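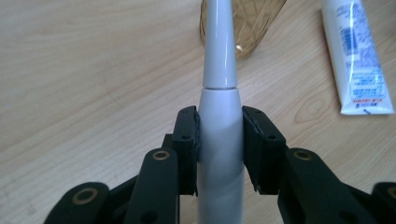
Forums > Home and Family > Bathroom and Personal Care

Thread: Do you replace the whole electric brush or just keep buying heads?

tallgrass_ed
My dentist's office sells a brush and I ended up with a second one as a gift, so now I have two handles and a drawer of heads that fit only one of them. The older handle is a Rencombe. It still runs, but it quits a little before the two minutes are up unless it has been on the charger all night. Replacement heads for it cost more per pack than they did when I bought it.

My question is whether people here run a handle until it dies or swap it out when the battery gets weak. I don't want to throw out something that mostly works.

mrs_pickering
Run it until it dies. Mine has been weak for two years and I just leave it on the charger. The bristles do the cleaning.

Dovetail61
I disagree with that. A weak battery means a slower motor, at least on the cheaper ones. You can hear it. If the pitch drops halfway through you are brushing with a manual brush that weighs more. I changed mine over and my next cleaning took half the time.

mrs_pickering
Could be, or you brushed better because you had a new toy. I did the same thing when I got mine. It wore off by September.

Dovetail61
That is possible. I still think it was the motor.

vbalogh
Veronika Balogh here, I was a hygienist until I moved to the front office. The thing I saw most was people using one head for far too long. Splayed bristles don't reach the gum line no matter what handle they are on. If money is limited, put it into heads first. Look at the bristles and change the head when they lean outward, or every three months, whichever comes first.

The other thing is pressure. People scrub with an electric brush the way they would scrub with a manual one. Hold it against the tooth, move it slowly, and let it sit on each tooth for a couple of seconds. You don't need to saw back and forth.

tallgrass_ed
Thanks. Mine definitely lean outward. Are the off-brand heads okay? The Ameck ones are a good bit cheaper.

vbalogh
I can't speak for that brand. In general I would check that the head seats all the way down on the handle with no wobble. If it rattles, take it off and don't use it. I had a patient chip a tooth on the metal shaft when a loose head popped off.

gutter_guy
I have used Ameck heads on a Rencombe handle since last spring. They fit. The bristles are stiffer than the originals for the first week and then they soften up. One out of the pack had a bad seam and I tossed it.

Cordelia_M
Same brand, different result. Two out of four buzzed so loud my husband could hear it from the hall. I went back to the originals. I would rather pay for it than mess around with returns.

gutter_guy
Did you buy them from the store or from a third-party seller? I have heard the online ones are hit or miss.

Cordelia_M
Online. So maybe that's it.

ngathan
Nobody has mentioned the gunk. If you have never pulled the head off and looked at what collects around the collar, go do that now. Toothpaste and water run down the neck, get into the joint, and dry there. On mine it turned black. I rinse the head and the top of the handle separately every night and stand them apart to dry. Once a week I go around the joint with a cotton swab.

— Nga Thân

tallgrass_ed
I just went and looked. I'm not going to describe it.

mrs_pickering
A little vinegar on the swab takes the white crust off. Keep it away from the charging end.

oldsalt700
I'll be the one to say it. A manual brush is fine. I'm 70, I have all but one of my teeth, and I have never owned an electric. My father didn't either. People spend 200 dollars on a handle and then skip flossing.

Dovetail61
Nobody said manual was bad. The question was about two electrics he already owns.

oldsalt700
Fair enough. The flossing part stands.

vbalogh
He's right about the flossing. And plenty of people do well with a manual. Where I saw the electric help most was with people who had arthritis or a bad shoulder, and with kids who quit after ten seconds. The timer keeps them there.

Cordelia_M
The timer is the only reason my son brushes at all. His is a Grekari with the four pulses, one for each part of the mouth. He moves when it pulses. Before that he did the front teeth and called it done.

gutter_guy
Back to the battery. You can sometimes replace them. I opened up an old Marulanda and put in a new cell. It took an evening and some soldering, and the bottom seal never closed right again, so it took on water and died a month later. I would not do it again, but it can be done.

Dovetail61
So it can't really be done.

gutter_guy
It worked for a month.

ngathan
Before anyone throws a handle in the trash, check whether your town takes small rechargeables. Ours has a bin at the transfer station. Those batteries are not supposed to go out with the regular garbage — they start fires in the trucks.

tallgrass_ed
Good to know. I called and ours takes them at the hardware store too. My plan for now is to use the gift one every day, finish up the heads for the old one when I travel, and turn the old one in after that. I ordered one pack of originals for the new handle and set a reminder for three months.

mrs_pickering
You could still have gotten another year out of the old one.

tallgrass_ed
It's going in the travel bag, so it might get one.

harriet_in_the_valley
Question for whoever is still reading. Does a travel case hurt anything if you put the brush away wet? Mine smells by the end of a trip.

vbalogh
Shake it off, dry it with a towel, and leave the case open in the hotel bathroom overnight. If the case has no vent holes, find one that does. Wash the case itself with dish soap when you get home.

harriet_in_the_valley
No holes on mine. I'll look for another one. Thanks.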